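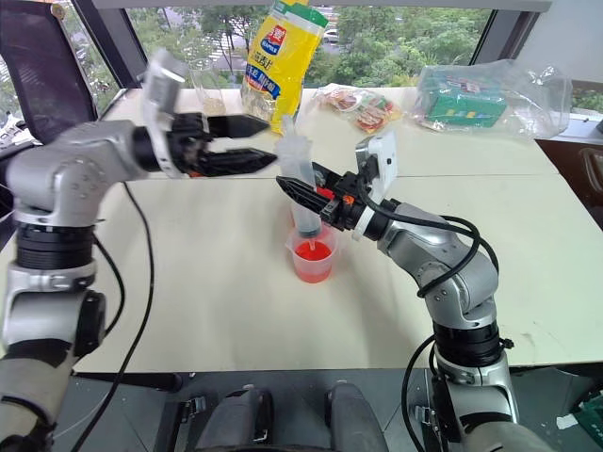
Guangming Ye thinks the Rodlow clock is losing time at the suspension spring, and that cleaning the train again won't change it. He left a note to that effect on the June sheet and wants the spring looked at before anything else comes apart.

June, 9:40 a.m.

Took the movement off the test stand and laid it out. Back plate is stamped 1895, with a repairer's scratch marks near the lower pillar that I can't read. Two of the marks look like initials.

Suspension spring has a slight kink just below the top chops. You can feel it with a fingernail but it is hard to see. Guangming may be right. Ordered two from Urnateck, same width, one a step thinner. In the meantime I flattened the old one between brass blocks, which is no cure, but it lets me keep going on the rest.

Pendulum bob weighed 740 g with the rating nut off. The old card in the case gives no weight, so nothing to compare it with. The rod is straight. The rating nut was stiff and had been gripped with pliers at some point, so the knurling is chewed on one side. Cleaned the thread and left the damage alone.

Escapement: pallet faces had a groove where the escape wheel teeth land. Stoned out the entry pallet and finished with 2000 grit on a flat steel strip, then polished. The exit pallet is not as deep and I only polished it. Drop is now close to even by eye. Before this it was clearly heavier on the exit side.

Oil: pivots only, nothing on the leaves. Whoever had it last oiled the pinions too and it had gone to brown paste. That took most of the morning with pegwood.

2:15 p.m.

Back on the stand with the flattened spring. Set in beat by ear. It ran, stopped, ran again after I leveled the bracket. The bracket screws at the left had backed out – worth checking on the other stand as well. Started the log against the shop regulator at 2:30.

First reading at close: losing, less than before. Lost 129 seconds over the whole of the last trial, so there is plenty of room to improve. Left it running overnight with the rating nut where it was. Please don't touch the nut, or the comparison is no good.

To do
New spring when Urnateck delivers. Try the thinner one second.
Rebush the third wheel, back plate. Hole is oval.
Find out from Bangash if the case door still needs glass.
Shoaib Marwat has the mainspring winder, get it back before the strike side.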